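Werkstattbuch, Dezember
Raum Forcombe, hinteres Ende

Vormittags weiter mit dem Wandstück. Die alte Stellwand ist seit gestern raus, die Dübellöcher sind verspachtelt, einmal zwischengeschliffen mit 120, dann noch einmal dünn drüber. Beim zweiten Mal reicht wirklich ein Hauch, an der linken Seite habe ich zu dick aufgetragen und musste nach dem Mittag noch mal ran. Grundierung danach mit der kleinen Rolle, die große liegt bei Derek im Wagen.

Farbe ist der Rest aus dem Haworth-Auftrag, derselbe helle Ton wie im Vorraum. Im Eimer waren noch gut zwei Finger breit, mit einem Schuss Wasser gestreckt. Deckt nach dem zweiten Anstrich. An der Steckdose sieht man im Streiflicht einen Rand, das lasse ich so, da kommt später das Regal davor.

Stoff: Von der Lieferung Plendik sind drei Bahnen da, alle kamelfarben. Natalie wollte wissen, ob der Ton neben der hellen Wand zu gelb wird. Bei Tageslicht nein. Unter der Leuchte über der Werkbank etwas, aber die wird ohnehin getauscht. Die Oberfläche fusselt stärker als beim Muster, nach dem Zuschneiden hatte ich alles am Ärmel. Vor dem Aufhängen absaugen, Bürstenaufsatz, niedrige Stufe. Nicht mit der Kleberolle, die zieht Fäden.

Zuschnitt: Bahn 1 und 2 auf 600 mm Breite, Bahn 3 noch ungeschnitten. Zugabe oben 15 mm für den Umschlag. Bei Bahn 1 hat sich die Kante nach dem Schneiden gerollt, deshalb Bahn 2 vorher mit Malerkrepp abgeklebt und mitten durch das Band geschnitten. So bleibt sie ruhig. Krepp erst nach dem Säumen abziehen, langsam und flach. 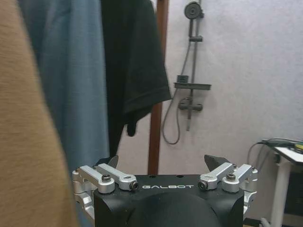

Stoff vor heller Wand, links im Bild. Struktur hier unscharf, wirkt gestrickt.

Derek meint, wir sollten den Stoff doppelt nehmen, damit er besser fällt. Habe es mit einem Reststück probiert. Fällt tatsächlich schöner, trägt aber oben am Umschlag so auf, dass er nicht mehr in die Schiene geht. Mögliche Lösung: oben einfach lassen und erst ab der ersten Quernaht doppeln. Dafür reicht das Material nicht für alle drei. Natalie fragt bei Plendik nach, ob die Partie noch lieferbar ist, sonst bleibt es bei einfach.

Schiene: Lavus, 1.000 mm, eine Stange ist angekommen, die zweite fehlt. Endkappen sitzen stramm, mit dem Gummihammer vorsichtig, die eine hat jetzt eine Macke auf der Rückseite. Bohrabstand noch nicht angezeichnet, wollte warten, bis die Farbe durch ist.

16 Uhr: Wand an der Ecke mit dem Handrücken geprüft, klebt noch leicht. Fenster auf Kipp gelassen, Heizung auf 2.

Offen:
Bahn 3 zuschneiden, wenn Antwort wegen Nachlieferung da ist
zweite Schiene anmahnen (Natalie)
große Rolle und Abstreifgitter von Derek zurückholen
Saugerbeutel sind alle
Reststück mit Zettel versehen und in die Musterkiste legen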